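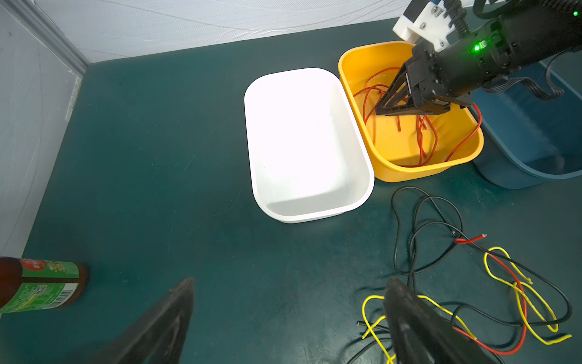
Wire day, finally

Ok quick one, I have to be out the door by four and the table is still not clear.

So I've been putting this off since before we moved. The wire drawer. Except it hasn't been a drawer for a long time, it was a drawer, then a shoebox, then the shoebox plus a grocery bag, and then in July Parvathi went looking for a bit of red wire to fix the doorbell and came back twenty minutes later with a knot the size of a cabbage and a look. Fair enough.

The system, if you can call it that: one color, one bin. Red goes in the yellow bin. Yes I know. The yellow bin was closest and once I'd dropped the first handful in I wasn't going to move it. White bin is for black wire, dark blue is for yellow wire and whatever I can't decide on. Elango says I should have matched the bins to the wires like a normal person. Elango is not here doing it.

Red first. Red is the easy one, thin stuff, all the same kind, and it doesn't fight you much. It won't lie flat though. You put a loop down and it comes right back up over the side. I've stopped caring. If it's mostly in the bin it's in the bin.

The black is the problem. Long pieces, big loops, and every loop has something else going through it. I tried pulling from the middle (don't), tried finding one end and following it (slow, but it works), tried shaking the whole thing (really don't). What works best so far is spreading the pile out flat on the table and taking off the short pieces first. Once the short ones are gone the long ones have less to hang on to. The yellow winds itself round anything that gets near it so I'm leaving that for last, when there's less to wind round.

Things I'm keeping: anything longer than my hand. Anything with a clean stripped end, because I hate stripping wire and past me already did the work. Things I'm not keeping: the tiny offcuts, anything with a nick in it, the grey phone cord from the old apartment, sorry, goodbye.

Raghavendra asked why I don't just throw it all out and buy new. Two reasons. One, I'm cheap. Two, I know for a fact that the minute it's gone I'll need a short red piece, at night, with every store shut.

Also bins. People keep asking about the bins since I put them in the kitchen post. They're plain plastic ones from Fernandes, the hardware place down by the bus station, nothing special. Rounded corners, so the dust wipes out easy. I bought them for screws, then for the seedlings, then they sat in the hall for a year. Get the kind with a rim, you can pick them up one handed with the phone in the other.

And do it on a dark table if you have one. I did a bit of this on the bedspread last month and lost half the black bits in the pattern, found them later with my foot. On the teal top even the small peices show up.

What's left: most of the black, all of the yellow, label the bins (masking tape, I'm not getting the label maker out, the label maker is its own post). Then they go on the low shelf under the window, next to the box of plugs. The box of plugs is also a mess. Not today.

Nives, if you're reading, I have your extension cord. It was at the bottom of the grocery bag. I owe you an apology for what I said about your brother.

Ok it's ten to. More when the yellow is done. If anyone has a trick for getting wire to stay coiled without buying four hundred little velcro straps put it in the comments, I've tried rubber bands and they go sticky and then snap, and bread ties I never have enough of becuase we don't eat that much bread.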